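Jewelry day, and my thumbs hurt

Quick one tonight, I have to be up at 5 and the laundry is still in the machine.

So. Week two of teaching by hand. For anyone who missed the last post, I'm doing demos for the Hailu project, which means I hold a gripper in each hand, do some small boring job, put everything back, do it again. The robot arms in the Drirnbridge lab get all of it later and try to learn from how I moved. I never see the arms. Shiela Aquino does, she's the one who trains the thing, and she sends me notes. Lots of notes.

This week is thin floppy stuff. Watches, bracelets, anything that changes shape when you pick it up. Last week was cups. I miss cups. A cup is the same cup wherever you grab it.

A watch is not. Grab the band near the end and the whole rest of it swings out and does what it wants. Grab it by the case and it's heavy on one side and slides. First evening I dropped it 13 times before I got one clean run, and yes I kept a tally, Shiela wants the drops logged seperately. She keeps them, by the way. Just in a different folder. Apparently the recoveries are useful if you recover calmly and don't swear and yank.

Tricks so far. Close slow. Way slower than feels normal. Look at the spot you're going for before you move, cause your hand goes where you look and then the path comes out smoother. Lift straight up an inch, stop, let it hang, then go. The stop is the part I keep skipping when I'm tired and she always catches it.

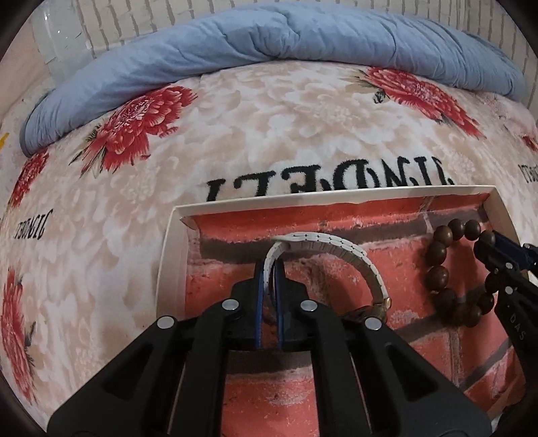

Do both hands have to work at the same time?

Depends on the task sheet. For some runs one hand goes first and the other just waits nearby, and for others they want both moving together, which is harder for me and I guess more useful for them. If the sheet doesn't say, I ask before I start, cause redoing a whole batch is the worst.

Anyway. With the beads you want to pinch one bead or the string between two, never half and half, or it squirts out of the fingers. Took me forever to work that out. The watch is more about angle. Come in flat to the band and the pads grip fine, come in crooked and it twists on you.

Target for the week is 385 good runs. I have a bit over 200. Do the math, I'm behind, and most of the missing ones are two handed. Lemlem Tesfamariam is on the same task at her place and she's already done, she does hers in the morning with the radio on and no breaks. I can't. After an hour my thumbs go numb and I start rushing, and rushed demos teach rushing. Her words. Annoyingly correct.

I did try the other way once, back in September, driving an arm with a joystick from across the room. Hated it. You push, it thinks, it moves, you've already pushed too far. No feel at all. By hand you at least notice when something is about to slip, even if you're to late to save it.

Shiela says next batch might be zippers. Pray for me. Ok laundry.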